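Workshop > Guides > Chores and machines

Search guides Go

How to test whether a robot can fold your laundry yet

Reading time: 2 minutes

I get asked this more than anything else, usually by people with a basket of towels at the foot of the stairs: can a machine do it yet? My answer is "sort of, slowly", and you don't have to take my word for it. If you have a two-armed setup to play with (a club one, a college one, whatever you can book), this is the test I use.

Start with one cloth. A plain square of something soft, about the weight of a tea towel, in a colour that stands out from the table. I used a patterned one first time round and spent a whole evening blaming the arms when it was the pattern confusing things!

Lay it flat and let the machine try one fold, edge to edge. Do that until you're bored, then move on to the real test, where you hand it a cloth that's already creased or half folded. People do this bit without looking. You feel for the corner, give it a little shake and off you go. A gripper has to find the corner, pinch one layer (one, please, not three) and lift without dragging the lot along with it.

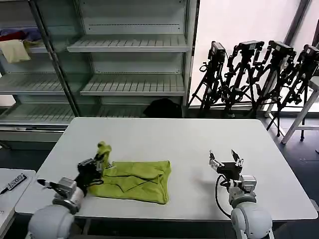

Give every go a time limit. Mine is 80 seconds, which sounds generous until you watch it tick away while an arm thinks about a wrinkle. Write down where each attempt went wrong: missed the corner, grabbed too much, dropped it, folded it but you'd never put it in a cupboard. I keep mine in a plain notebook with a column for each.

Do plenty of goes. Ten tells you nothing, as you'll get a lucky run and ring your mum. I aim for 200, spread over a few days, and change one thing at a time. My February batch on the Janjua arms gave me 133 folds I'd have been happy to put away, all with the same cloth. Then I swapped in a thinner one and it went to pieces, so back to the start we went.

A few settings that helped me:

- Slow the lift down. On the Goster software I halved the speed and the cloth stopped slithering off.
- Close the fingers just above the table, then lower a touch. Going in at full depth pushes the corner away.
- Wipe the table between batches. Fluff builds up and the cloth starts to stick.

So would I let one loose on the family wash? No, not yet. Fitted sheets are still miles off, and I can't fold those either. For a stack of matching cloths, though, in a café or a small hotel, I can see it earning its keep before long. I'm trying the Lonetti fingertips next, which are softer and a bit grippier, and I'll add the results to this page once I've filled another notebook.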